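Keep the Sumholm reading room open

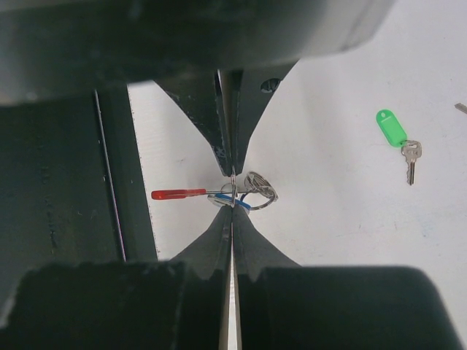 The council proposes to close the reading room in November and move its 3,065 local volumes to a store in Drernia. Residents could request them with 14 days' notice. We consider this a poor exchange for a modest saving.

Many readers do not arrive with a title in mind. They browse, and a store cannot be browsed. The proposal should be withdrawn until users have been properly consulted.

Elis Edwards

Print this page | E-mail this page

© Sumholm Library Society. Contact us. Back to top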